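# How to run a cloth demonstration with two arms on an open day

I wrote these notes after our open day in June, because next year another person will maybe have my job and I would like that she does not begin from zero. The demonstration is the one with the two arms, the cloths and the bin. Visitors come in small groups, they watch one or two rounds, they ask questions and then they go on to the next room. It sounds simple. The first time we did it, it was not so simple, and Geert Dewulf still has the list of complaints.

## Before the day

Start on the Thursday before. Do not leave this for the morning itself.

1. Choose your cloths. Two is enough. Take one with a strong pattern and one in a plain colour, so that people at the back of the group can tell them apart and can follow what you say.
2. Wash the cloths and let them dry without ironing. A freshly ironed cloth behaves differently from a cloth that comes out of a basket, and visitors always ask if it works "at home".
3. Wipe the work surface. Use a soft cloth and a little water, and then a dry one. Paper towel makes new scratches.
4. Look along every cable from the gripper down to the base. Move each arm by hand through its full reach with the power off, and watch if a loop becomes tight.
5. Run the complete programme at least once with the same lights as on the day. We forgot it in the first year and practised in the evening with half the lamps off. On the day itself the cameras saw another table.

About the table top: we have the black one with the marble pattern. Griet Kramer wanted a plain grey one, and for the software she has a good argument, as plain is easier. But visitors come from real kitchens and real laundries, and a shiny top with a pattern is closer to what they know. It is also a better test for us. If you work with a shiny top, check the picture of each wrist camera with the arm low over the table, and check it again from the other side.

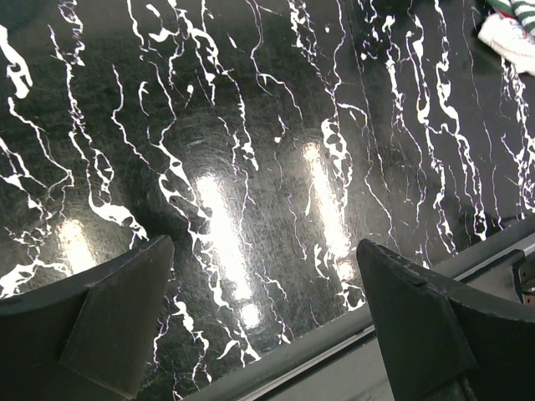 When you find that a lamp gives trouble, move the lamp and not the camera. The cameras are calibrated and this costs almost an hour to repeat. A lamp you can turn in a minute. If you are not allowed to touch the lamps in the room (at Cumora we were not), ask for a sheet of white baking paper and put it in front of the worst one, far enough that it does not get warm.

Also decide in advance where the people will stand. Put tape on the floor. Eight persons in one group is the maximum for our room; with more, the children in the second row see only backs. Leave a free path to the emergency stop, and be sure that the person who speaks can reach it without walking through the group.

## The morning

Come early. Switch on the arms before you switch on the coffee, they need time to go through their start-up and you want to see that with nobody in the room.

Put the objects in their start places:

- the bin in a back corner, empty
- the patterned cloth at the back on the other side, dropped from the hand so that it falls as it wants
- the plain cloth in front, where both grippers can reach it

Do not arrange the folds nicely. Visitors see this immediately and then they do not believe the rest. Wilma Van Loon has a good trick: she lets one of the visitors drop the cloth. You must then explain that the hands have to be out before anything moves, and you must wait until you see it with your own eyes. After that the whole group is more attentive.

Then write the name of the programme on the small board next to the screen. Ours is called Henda. It is a strange name and people ask, so have an answer ready.

## The demonstration itself

One round takes us about the time of a short song. I speak in this order, and I recommend it.

**First, say what the arms will try to do.** Use one sentence. "The two arms will take this cloth and bring it to the bin." Do not speak yet about learning or data or motors. People want to know what to look at.

**Second, start the round and be quiet.** This was for me the most difficult part. I am nervous and when I am nervous I talk. But the motors make a soft sound, and people like to hear it. Count to ten in your head before you say the next thing.

**Third, point to the grippers when they come close to each other.** It is the moment where everybody leans forward. Two arms that share one table must each know where the other one is, and you can say this in simple words: each arm has to leave room for its neighbour, like two cooks in a small kitchen. 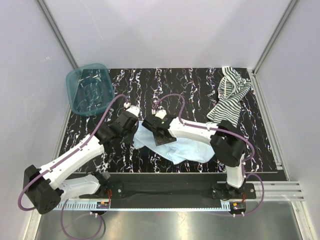
*Both grippers at the light blue cloth, with the bin and the striped cloth behind them.*

**Fourth, let it fail.** It will happen in some rounds that a gripper closes on air or takes only a thin edge. Do not press stop for this, and do not say sorry. Let the programme try again two times. If the third attempt is also nothing, stop it calmly, lift the cloth by hand, drop it again and restart. Our visitors told us afterwards that they found the failed rounds more interesting than the good ones, and Hendrik Martens, who was against showing them, has changed his mind.

**Fifth, take questions with the arms in rest position.** Never with an arm waiting in the air. People will point, and when they point they come over the tape.

## Questions you will get

*Is a person controlling it?* Say the truth about your own set-up. In our rounds the programme decides, and in the afternoon we also had a session where Veerle Van Dijk moved the arms by hand control from the desk. Announce clearly which one people are watching.

*How many times did it practise?* For the blue cloth we recorded 2000 rounds. I give the number and then I tell how long this was for the people who had to put the cloth back every time. They laugh, but it is a serious part of the work.

*Can it fold?* Ours cannot. Do not promise it for next year.

*What does it cost?* I say that I am not the right person, and I give the card of the office. If you know the price, it is your choice, but then the rest of the questions will be about money.

*Why two arms?* Take a cloth yourself, hold one hand behind your back and try to spread it. Then give it to the person who asked. No explanation is needed after this.

## Between the groups

Use the pause well, it is short.

- Put the cloths back.
- Touch the side of each elbow quickly with the back of your hand, with the arm stopped. If one is clearly warmer than the other, give it a rest of one group and show the video.
- Clean finger marks from the front.
- Drink water. You speak more than you think.

We changed places after every second group: one person speaks, one person stays at the desk. At Peeters, where I went to see how they do it, one man did everything alone for the full day, and in the last hour he could not answer any more.

## After the last group

Bring the arms to rest, switch off in the order from the paper on the door, and save the recordings before you close the desk computer. I mention it because in the first year we lost the full afternoon. Put the cloths together in the bag marked Astia, also when they are dirty, so that they stay one set.

Write your own list the same evening. Mine had these points: more tape, a second chair at the desk, a louder voice for the back row, and a different place for the coats, which were hanging over the fire hose.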